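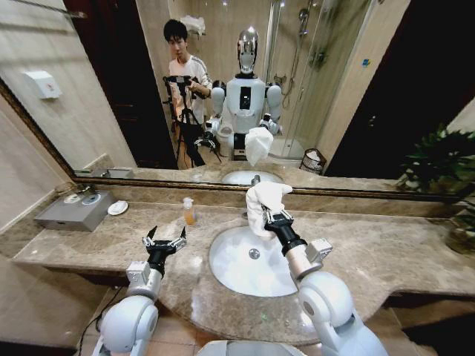 Bathroom vanity

A bathroom vanity is a counter with a wash basin built in, usually set below a mirror. It is one of the hardest working spots in any home or hotel, and one of the most rewarding to get right!

Marble is a much loved choice for the top. No two slabs have the same veining, and a curved front edge can follow the line of an oval basin beautifully. In an undermount sink the bowl is fixed beneath the stone – a lovely detail, as water and crumbs of soap wipe straight into it.

Care

Marble is sensitive to acid, so vinegar and lemon cleaners dull the polish. A soft cloth, warm water and a mild soap do the job. Many owners also seal the stone every year or 2.

See also: Countertop; Pump dispenser; Sink; Tile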